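Mendex round plates, set of 6

I've had these since March and I'm still delighted with them! They're light enough to carry in a stack, they don't slide about on the table, and the glaze (mine are the coral ones) has kept its colour through the dishwasher every night. £31 felt like a lot for plates, but I'd buy them again. 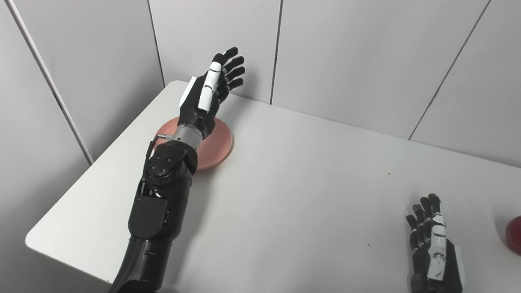 Coral was the shade I dithered over longest, and I'm so glad I went for it. It's softer than you might fear, a muted salmony pink that looks lovely on a white table. The rim is only slightly raised, so keep soup for bowls, but toast, cake and Sunday pancakes are perfect on it. Jovita Tapia has already ordered a set in green.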